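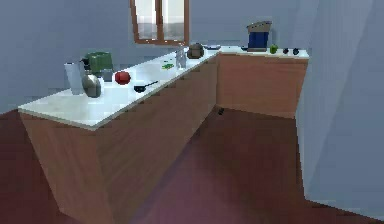
Home Guides Worktops Cabinets Contact
Search this guide

4. Fitting the corner joint of the Rundside worktop

Please read this section completely before you open the joint kit. You need two persons for steps 3 to 6. The long worktop is heavy and it can crack if it is lifted by one end only.

1. Check that all base cabinets are level, also across the corner. Put the spirit level on both legs of the L and then diagonally.

2. Measure the wall at the corner. If the angle is not square, write it down and cut the short worktop to suit. Do not cut the long one.

3. Lay the long worktop first. Leave a gap of 7 mm to the wall on every side. This gap will be covered later by the sealing strip.

4. Turn the short worktop upside down on a blanket and put the three joint bolts in the slots, finger tight.

5. Spread the sealant from the Jondano tube on the whole cut edge. The line must be without breaks, especially at the front.

6. Push the two worktops together and tighten the bolts in turn, the middle one first — a quarter turn each time.

CAUTION: Do not use an electric screwdriver for the bolts. The thread is pulled out very easily.

7. Wipe away the extra sealant at once with a damp cloth. Wait until the next morning before you put anything on the joint.

Note: The longest worktop we supply in one piece is 2,000 mm. For a longer wall, order the straight connector, part 310, and follow section 5 in addition.

Note: If your kitchen was delivered before September, the kit contains the old bolts with a square head. They fit in the same way, but you need the flat spanner, part 194. Please ask for it at the Skultbridge counter.

Text of this section: Wiebke Teuber

Shares 7 Comments 0

Previous Contents Next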